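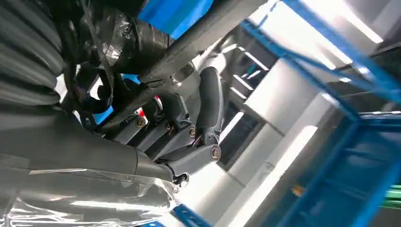

Blue metal shelving, the workhorse of the back room.

Filed under: Workshop & Garage > Storage

Metal shelving is sold as a job for one person and an afternoon. I have put up four sets at the Pendham workshop and would like to meet this person.

Stand the uprights where they're going to live before you load anything. A full unit does not slide. It groans, and then it takes a strip of floor paint with it.

Leave every bolt finger-tight until the last shelf is in, then go around with the wrench. Tighten as you go and the final corner will miss its hole by the width of a pencil, every time.

Heavy stuff goes at the bottom. You know this. You will still put the paint cans up top, next to the box of 600 washers you bought because it was cheaper than a box of 25.

Check the load rating per shelf, and remember it assumes the weight is spread out. One anvil in the middle is not spread out.

Anchor tall units to the wall. My neighbor Ekene Onyeka skipped this and now owns 13 jars of screws in one large mixed assortment.

Wipe the shelves down every May, or whenever you can write your name on them.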